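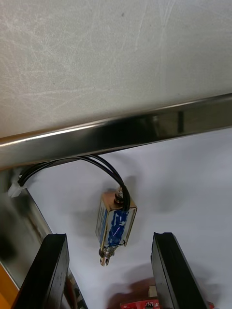
STATION VISITS

Kahraman Station open day, 16 November 2023

Left town before light, 61 km of it dirt, corrugations the whole way after the second grid. Ute rattled like a cutlery drawer. Gate was open, kids waving us through to the house paddock.

Kahraman has been run by the same family for three generations. Sheep first, then cattle when wool went bad, now a bit of both plus the visitors. Şengül Özkan took the morning walk – fast talker, big hat, knows every fence post. Original homestead is two rooms of local stone with the verandah added later. Walls thick enough to sit in the window sills. Cool inside even by ten o'clock.

Then the shearing shed. Stencils still on the wall, names and tallies, some of the old fellas wrote thier home towns as well. Lanolin smell has never left the boards. Orhun Gökçe did a demo on one very patient wether and talked about his first season here at sixteen. Good yarn about the cook, won't spoil it.

Lunch was by the tank stand. Corned beef, damper, relish, tea out of an urn. $10 a head and worth it. Get in the line early, the relish went.

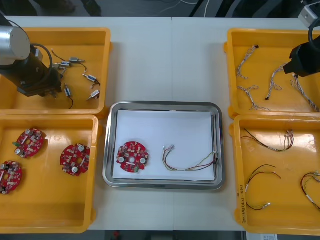

Yellow bins and steel tray on the white table

Afternoon was the river. Low at the moment but there's a good pool under the gums, corellas making a racket. Ilgın Dursun told us about the August flood that took out the bottom crossing – you can still see the debris caught up in the forks of the trees, well over my head. They had stores dropped in for three weeks.

Didn't get up to the lookout. Track was closed, and Ertuğrul Canpolat reckons it needs a grader before anyone takes a bus up there. Next time.

Few notes if your going. Fill up before you leave the highway. No phone reception past the second grid. Toilets are by the shed, clean. Dogs stay home. Camping on the river flat needs booking ahead, fire pits provided, bring your own wood. Shop in the old store room has honey, postcards and the station history booklet, cash only. Bought the booklet, haven't started it.

Home after dark, roos everywhere, took it slow.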